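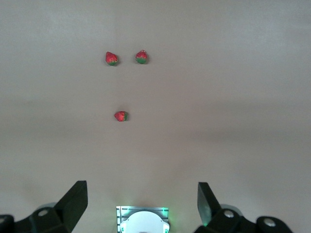

**Figura 2.** Tres fresas sobre una superficie mate de color gris claro.

## 3. Materiales y métodos

### 3.2. Conservación poscosecha y pérdida de masa

El ensayo se realizó con fruta de la parcela de Nukarero, cultivada en suelo acolchado y con riego por goteo. La recolección se efectuó en abril, a primera hora de la mañana, y se limitó a frutos con cáliz íntegro y coloración completa. El lote de Leiva, recogido con el mismo criterio, sirvió de referencia y se procesó por separado.

Se seleccionaron 339 frutos en total. Se descartaron los que presentaban daño mecánico, deformación o síntomas visibles de *Botrytis cinerea*. El material restante se distribuyó al azar entre dos tratamientos: almacenamiento en cámara a 2 °C y almacenamiento a temperatura ambiente. En ambos casos se emplearon bandejas ventiladas sin película de recubrimiento.

La pérdida de masa se expresó como porcentaje de la masa inicial de cada fruto. Las pesadas se hicieron a intervalos regulares, siempre con la misma balanza y tras un periodo breve de atemperado, para evitar la condensación superficial. La firmeza se determinó por penetración en la zona ecuatorial y los sólidos solubles por refractometría, sobre zumo filtrado. Las fresas son frutos de epidermis fina y tasa respiratoria elevada; el tamaño pequeño (figura 2) aumenta la relación entre superficie y volumen y, con ella, la transpiración por unidad de masa. Por este motivo el calibre se incluyó como covariable en el modelo.

La evaluación del color se hizo sobre fondo gris neutro, con iluminación difusa. La incidencia de podredumbre se registró como variable binaria por fruto. En el tratamiento a temperatura ambiente, el seguimiento se interrumpió cuando casi 37 % de los frutos mostraba micelio.

### 3.3. Análisis estadístico

Los datos de pérdida de masa se ajustaron mediante un modelo lineal mixto, con el tratamiento y el tiempo como efectos fijos y la bandeja como efecto aleatorio. La incidencia de podredumbre se analizó por regresión logística. La normalidad de los residuos se comprobó gráficamente.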